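Resources > Club Life > Talks > Sharing a Field

August 15, 2026
By Kwame Kyei

Sharing a Field Without Losing Your Friends: speaker notes

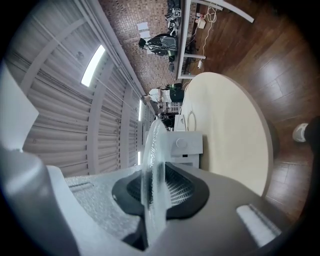
Good morning, everybody, and thank you for having me. (Wait for people to sit. The back rows always take longer.) I was asked to talk about scheduling, and I know how that sounds at nine in the morning, so I'll tell you a story first and we'll get to the spreadsheets once you've had some coffee.

I've been the scheduling person at Bondia Athletic for long enough that people hand me their complaints in the grocery store. We play at Siu Field, which we share with a lacrosse club, a kids' flag football league and, on summer evenings, a very loud and very friendly ultimate group. One field, one set of lights, one parking lot. When I took the job, the whole calendar lived in a binder in the equipment shed, and whoever got to the binder first with a pen won the season.

You can guess what happened. Our under-twelves showed up for a home match one morning, cleats on, visiting team already stretching, and found a lacrosse tournament in the second quarter. Both clubs had written it in the binder. Ours was in pencil. I stood in that parking lot with two coaches and a referee who had driven a long way, and I apologized to everyone I could find, including a man who was only there walking his dog.

(Pause here. If people laugh, let them.)

So that's where we started. I'd like to go through what we changed, and I'll try to be fair about the parts that didn't go well.

THE HOURS

First we had to find out how much field there was to share. The city gives us a permit, and the permit has a cap. For last season it was 1,618 hours for the whole property, all clubs together. When I added up what everybody had asked for, it came to 2,338. I remember looking at those two numbers at my kitchen table and thinking, well, no wonder we're all so cranky with each other!

Please do this sum before you do anything else. Get every club to send in what they want, in hours, on the same form, by the same date. We had been arguing for years about who was greedy, and all of us were asking for a little extra to be safe. Once the total was up on the wall, people started trimming their own requests. Lacrosse gave back their early August mornings, which they hardly used. We gave back a late slot that I'd been defending out of pure stubbornness.

(Skip the next paragraph if running behind.)

A word on padding. If you ask for ninety minutes and use sixty, the next group is standing at the fence watching you put cones away very slowly. I was guilty of this. My own over-35s side was guilty of it, and we like to stay and talk. Now the talking happens in the parking lot.

THE MEETING

We meet before the spring season and again in August. One person per club, and that person has to be able to say yes without calling somebody. I can't stress that enough. Our first meeting ran past ten at night and settled nothing, all because half the people at the table had to "take it back to the board."

We go around in turns, like picking teams at recess. Each club claims its two most important dates first - playoffs, a reunion game, whatever matters to them - and those are locked. After that we fill in regular practices, and after that the leftovers. The first pick rotates every year. Flag football had it this time and they took the homecoming weekend I wanted. I was gracious about it. My wife will tell you I was gracious about it for almost the whole drive home.

RAIN

Here is where I'd do things differently. We had no rule for rainouts, and we had a wet spring. Everyone assumed their makeup game came first. We ended up with over 40 messages in one evening, some of which I've never read to the end, and I don't plan to.

The rule now is simple enough to fit on a card:

League games get made up before friendlies.
Youth before adults if it's a tie.
Practices don't get made up.
Whoever closes the field tells all the clubs at once, in one message.

That last one took us the longest. We used to pass the news along by phone, and flag football was always the last to hear, and they were pretty hurt by it. I don't blame them.

MONEY (brief, there's a whole session on this after lunch)

We split the lights by hours used. We split the lining and mowing evenly. Somebody will tell you that's unfair to the small clubs, and they may have a point, so talk it through in your own group. Ours voted to keep it and will look again next year.

QUESTIONS

Likely ones: what if a club won't come to the meeting (we schedule them last, and we tell them so ahead of time), and who settles a fight (we ask the Prillent league office, and so far we've only needed them once).

Remind people that blank copies of the request form are on the table by the door. Thank Astent for the room. Ask if anyone here shares with a baseball club, as I have some questions of my own about outfield fences.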